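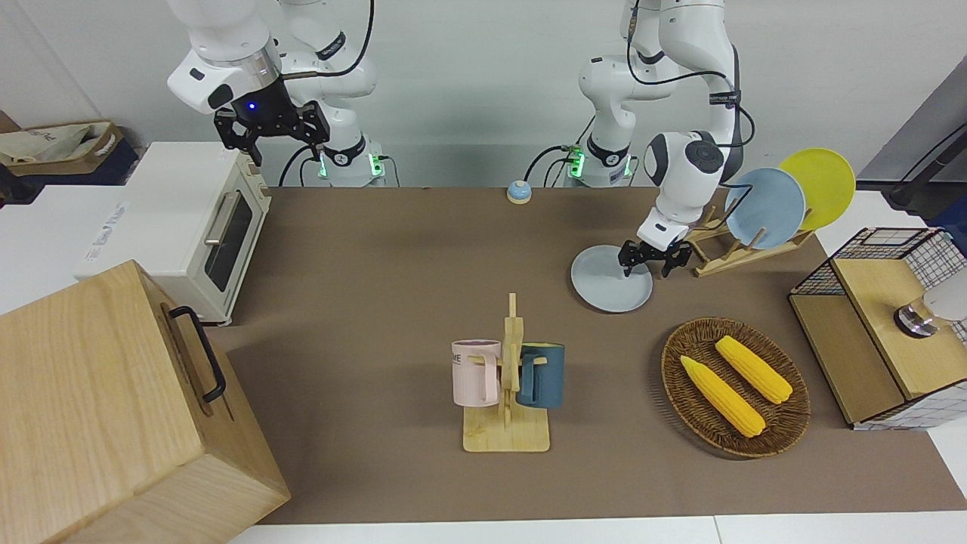
The slow education of a dishwasher's apprentice

Danica Polák's favourite colour, after two winters at Russtead, is whatever the next plate happens to be. Her group's method, Castow, learns to rack crockery from 300 demonstrations, then practises on its own failures. A closed gripper on a grey rim is the easy part. Getting the plate upright beside its neighbours took most of April.

The trick is modest. Castow predicts 512 possible motions, discards those that end in a clatter, and picks again every few centimetres. Over 700 trials it fumbled 3 plates outright — a better record than my household's.

Dong-geon Lim, who wrote the scoring code, is less charmed. Mugs, he points out, have handles, and handles have opinions. The mug results are due in spring.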